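Allham Pantry Forum
Filed under: Storage & Shelf Life > Dried and Cured Goods
Last updated: 24 Mar 2021

Vacuum packs and a shared snack tray

orest_v
Sorting the snack order from February. Mixed lot: single-serve braised or dried meat in clear vacuum packets, a tub of pork floss, wrapped cakes, sweets, a few mandarins. At present it all goes in one shallow metal tray and gets eaten from there. Two questions. Does vacuum-packed meat need to be kept apart from fresh fruit, and does the floss keep once the tub is opened? Room is 800 m up and dry, if that matters.

g_shirazi
Vacuum packets: no need to separate while the seal holds. Check that the film is tight against the meat. If it has gone slack, bin it. Storage temperature is on the back with the nutrition table, usually in very small print.

Floss is the weak item. It takes up moisture quickly and clumps. Airtight jar after opening, dry spoon.

LeonoraLayug
Disagree on the fruit. One mandarin goes soft underneath and you have mould on every wrapper in the tray. I keep citrus in a bowl and the tray for sealed goods only.
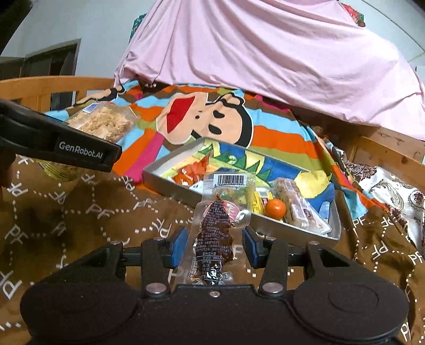
The other point is stacking. Packets with a barcode label across the top edge should stand upright along one side so the label can be read without handling everything. Cake bars lie flat, they crush. Sweets fill whatever is left.

g_shirazi
A mandarin in a snack tray is eaten the same day. The mould case is real but it is a case for a store cupboard.

LeonoraLayug
Depends on the household. Ours sat for nine days.

orest_v
Mine would go in two. Leaving the fruit in, then. Any view on the tray itself? It's metal, rectangular, low sides, a Lacson from the kitchen shop, 33 cm on the long side. It tilts if I put it on a blanket.

consol.v
Any tray tilts on a blanket. Put a board under it. Low sides are fine for packets, poor for round fruit.

Re the floss: I decanted a tub into a Worar jar and it stayed loose for three weeks. Left in the original tub with the lid pressed on, it was clumping by day six. One trial of each, so treat accordingly.

g_shirazi
Consistent with mine. Keep the label off the tub as well, you lose the date otherwise. I tape it to the jar.

orest_v
Done. Jar for the floss, packets upright, board under the tray. Will report on the floss.

Thread 1230 | Contact the moderators | © Allham Pantry Forum | Back to top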